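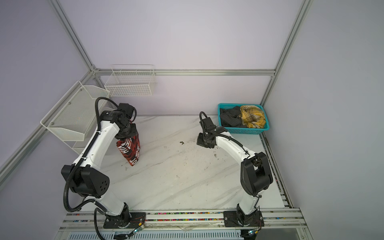 Issue 24, page 4

Concerts > Tilwood Hall > Visitor and performer questions

Programme Tickets Getting here Hiring the hall Questions Contact

Questions about the chamber series

Last revised 20th May. Covers the current season at Tilwood Hall, including the recitals by the Strazds Quartet and the Riromen Singers.

How are tickets sold?

Tickets are sold through the hall's own box office, by telephone or at the counter. The full season pass is issued as a single card with a number on the back. Single tickets go on sale once pass holders have confirmed their seats. A booking is complete when a reference has been issued. If no reference arrives, the seats have not been held.

Can I choose my seat?

Seats in the stalls are numbered and can be chosen at the time of booking. The gallery is unreserved. Gallery doors open at the same time as the stalls doors, and the stairs are on the north side of the foyer.

Which seats have the best view of the keyboard?

The left side of the stalls, looking towards the platform, rows C to H. The piano is placed with the lid opening to the audience, so listeners on the right see the pianist's face but not the hands. For the two-piano programme in January the instruments are nested, and the second player sits on the right facing the first.

How many people does the hall hold?

The licensed figure is 800, of which 68 are gallery seats. The number on sale is lower when the platform extension is in use, as rows A and B are removed. This applies to all choral dates and to the Schumann quintet evening.

What piano is used?

A concert grand owned by the hall, kept on the platform level in a side store. It is tuned on the afternoon of each recital and checked again in the interval if the soloist asks. Pitch is A440. Requests for A442 must reach the technical office before the tuner is booked, and are refused when the same instrument is needed at a different pitch the following evening.

Is the harpsichord still available?

Yes, for the early music dates only. It has two manuals and can be set at A415 or A440 by moving the keyboard. Changing between the two takes longer than an interval allows, so both halves of a programme have to use the same pitch. The instrument goes out of tune when the platform lights have been on for long periods. Rehearsals are lit from the house lights for this reason.

What is the policy on latecomers?

Latecomers are admitted at the first suitable break, which is decided by the performers and printed on the door sheet. A break between movements is not treated as suitable unless the sheet says so. For works played without a pause, such as the Liszt sonata, entry is at the interval. The sound from the platform is relayed to the foyer.

Are the recitals recorded?

Some are. Dates marked R in the season leaflet are recorded for the archive. On those evenings two stands are placed in the centre aisle at row F and a further pair of microphones is hung above the platform. Recordings are not sold. Performers receive one copy and may ask for a passage to be withheld within four weeks of receiving it.

May the audience record or take photographs?

Photographs may be taken during applause, without flash. Sound and video recording is not permitted at any time. Phones should be switched off, since silent mode still lights the screen and the gallery rail reflects it.

Who chooses the programme?

The series is planned by Lorne Perron, who joined Tilwood as music director after eleven seasons as an accompanist. Proposals from performers are read once a year. A proposal should give the full works list with timings, the forces required and at least one alternative programme. Timings should be those of the performer's own tempo and should include any repeats. Proposals without timings are returned.

How long is a typical concert?

Each half lasts between 35 and 50 minutes. The interval is 20 minutes. The late recitals are played without an interval and end within the hour. Encores are not included in the published finishing time.

Does the hall commission new work?

One piece each season. The current commission is Olto, a single-movement work for piano trio by Jaxon Vachon, which lasts some 24 minutes and is placed in the second half of the January concert. The score is in four sections played without a break. The pianist is asked to damp strings by hand in the third section, using felt supplied with the parts. A study score can be read at the box office counter but cannot be taken away.

Are there pre-concert talks?

Talks are given before the commission concert and before the complete Brahms sonatas. They take place in the lower room and are free to anyone holding a ticket for that evening. Admission is by order of arrival. There is no separate booking and the talk is not repeated.

Is there step-free access?

The stalls, lower room and foyer are step-free from the side entrance. The gallery is reached by stairs only. Wheelchair spaces are at the end of rows D and K. A companion seat beside each space is issued without charge and must be requested when booking.

Is there a hearing loop?

A loop covers the stalls from row C to row N. It does not reach the gallery or the foyer relay. Set the aid to T. A faint hum may be heard close to the lighting panel on the south wall, and moving a few seats inwards usually removes it.

Can I return a ticket?

Tickets can be exchanged for another date up to the day before the concert. Refunds are given only if a concert is cancelled. A change of performer or of programme does not count as a cancellation. Returned tickets for a sold-out date may be left with the box office for resale, and the price is credited if they are sold.

Can choirs and amateur groups rehearse in the hall?

On dates with no evening event, yes. The platform is let with chairs, stands and house lighting. The concert grand is not included and the upright in the lower room may be used in its place. Applications go to the technical office with the number of players and the start time required. Percussion has to be brought in through the yard door, which is 4 feet wide.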